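Plarnora pays people to tidy. Tamsin Paewai has a rented room in Iselville and a pair of hand-held grippers, and she is expected to record 800 demonstrations before the end of June. Squeeze, lift, let go, start again.

The firm says a robot that has watched 3,000 of these will be able to clear a table in any home. I have my doubts. Paewai knows that the thin chain is the awkward one and slows down for it without thinking. Whether that caution survives the trip into a machine is another matter – the engineers I asked at Gilchrist gave me 2 different answers.

She works in stints of 12 minutes, then rests her wrists. 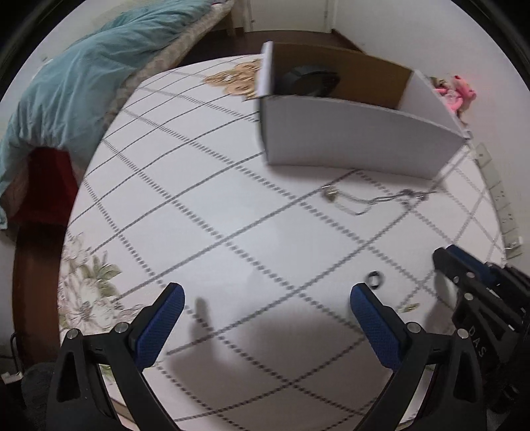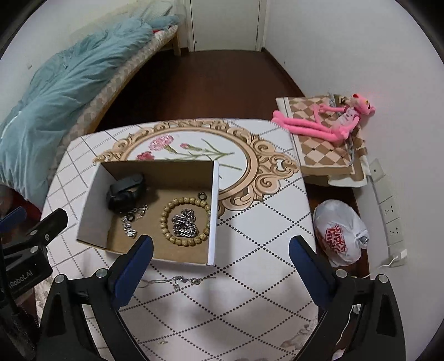
Jewellery, a cardboard box and the grippers on the flowered cloth, Iselville.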